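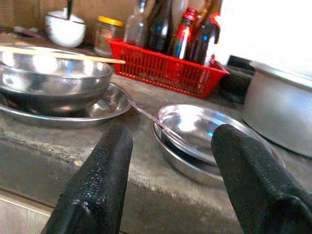

Kerdale, Jul 16, 2026

**Thread: Budgeting for second arm, kitchen clear-up tasks. Gripper first or arm first?**

**judlow_bench**

Right, need opinions before I send the numbers in. Small outfit, one arm at the moment, two-finger gripper with the black pebbled rubber fingers. Job is clearing and stacking in ordinary home kitchens. Steel bowls, plates, spoons, chopsticks, the usual. Picture up top is the sort of counter we work on, rough concrete, fingers open, wrist camera view.

Money is in for the next round in January but they want the list now. Options as I see it:

- second arm, same make, same gripper
- keep one arm, spend on better fingers + a wrist force sensor
- keep everything and buy a spare set of the lot so we stop losing days

I'm leaning second arm. Talk me out of it or don't.

**tinbasin**

Don't buy the arm. Fingers. Look at the scuffs on the left one, low down. What are you paying per set and how long do they last you?

**judlow_bench**

We get them from Turlow, 16 a pair if you buy the big box, more if you don't. We never buy the big box. Lasts a few weeks, depends who's driving. Some people lean on the counter.

**tinbasin**

Then budget the big box. Cheapest line on your whole sheet and you haven't got it down. Concrete eats rubber. Had the same on a stone worktop and we were changing pads every other Friday.

**orrery9**

Disagree with tinbasin, sort of. Pads are a running cost, they shouldn't be in the same pot as the arm at all. If your funder splits kit and consumables (most do) then arguing pads v. arm is daft, you can have both. Ask first.

On the real question, two arms for stacked dishes is worth it. That small dish nested on the deeper bowl, with the spoon running across from the plate into it? One arm has to do that in bits. Spoon out, put it somewhere, dish off, put it somewhere, then the bowl. Two arms you hold the bowl and lift.

**judlow_bench**

Yes thats my thinking exactly. Spoons are the worst. And chopsticks laid over a bowl, it's a knock waiting to happen.

**ladle_and_lathe**

Hang on. Where does the second arm go?

Big cooking pot on the right, plate and bowl on the left, condiment basket behind. Counters like that are shallow. We put two arms on a rolling stand last year and the elbows were in each other's way more or less all day. Ended up with one parked while the other worked. Very expensive coat stand.

**orrery9**

That's a mounting problem, not a two arm problem. Put them wider apart.

**ladle_and_lathe**

Wider apart in whose kitchen? They're not in a lab, read the first post. You get the width you get.

**orrery9**

Fair. Still think you can angle them inward from the stand. We run ours about like that and its fine for anything in the middle of the counter. Edges are poor, granted.

**judlow_bench**

Measured up the last few kitchens tonight after reading this. Narrowest gives me 600 mm of clear floor to park a stand. One stand, one arm, just. Two arms on one stand maybe if the post is slim. So ladle might have a point, annoyingly.

**quietservo**

Nobody has mentioned the light. Bright patch top right in your picture, wall or window, can't tell which, and it's blown out completely. Then it's bouncing off the bowl and off that small dish. Shiny steel + that = your camera guessing where the rim is. I'd spend on a camera with better range before I bought either thing.

Also cheap, compared to an arm.

**judlow_bench**

Camera is the one that came with the wrist mount. Fixed exposure, we never touched it. Is it worth changing or just fiddle the settings?

**quietservo**

Fiddle first, free. If it's still washing out, change it. And don't buy one, buy 3. One on, one spare, one for when the cable goes. The cable will go. And get the same model for the second arm if you get it, mixing them is misery.

**tinbasin**

+1 to this. Cables. Put cables on the sheet.

**từ_workshop**

Hello, reading from the Từ side, we do similar work, small kitchens, plenty of steel. We have 4 arms but only two go out at once. What I'd tell you is the arm price is about half. Stand, power, cases, the second controller, somebody's time to calibrate. Our first sheet had only the arm on it and we sat waiting for a stand for a whole season.

For nested dishes we did get better results with thinner fingertips, one arm only. Thick rubber tips don't get between the dish and the bowl easily. Yours look rounded at the end, on the left one anyway.

**judlow_bench**

What are you using for thin ones? Turlow only list the one shape on the page I've got.

**từ_workshop**

We cut our own. Printed core, rubber sheet glued round. Not pretty. Wears out faster than bought ones so that's your trade.

**ladle_and_lathe**

Thin tips slip on heavy pots though. Anything like that big alumimium one, full, forget it.

**từ_workshop**

We don't lift full pots. Do you?

**ladle_and_lathe**

Once.

**orrery9**

Can I put in one more for the second arm before everyone buries it. If you ask for it now and don't get it, fine. If you don't ask, next round is a year off. Pads and cameras you can find money for any time. Big kit you can't. Put it on the sheet.

**tinbasin**

Worst reason to buy an arm I've read this month.

**orrery9**

It's how budgets work mate

**judlow_bench**

OK, draft list, shout if anything's stupid:

1. Pads, big box, under consumables. Checked, they do split it
2. Three wrist cameras, after we've had a go at the exposure
3. Cables, more than feels sensible
4. Material for thin tips, try on the nested dishes first
5. Slim stand + second arm + controller as one line marked optional, only if we can borrow a stand and prove it fits the narrow kitchen

Force sensor dropped for now, can't see it paying before the tips do.

**quietservo**

I'd keep the force sensor over the optional arm but otherwise yes.

**ladle_and_lathe**

Cardboard mock-up for the stand. Don't borrow one, just tape some boxes to the right size and wheel it in. Took us an afternoon, would of saved us a lot if we'd done it before ordering.

**judlow_bench**

Doing that Saturday. Will post what fits.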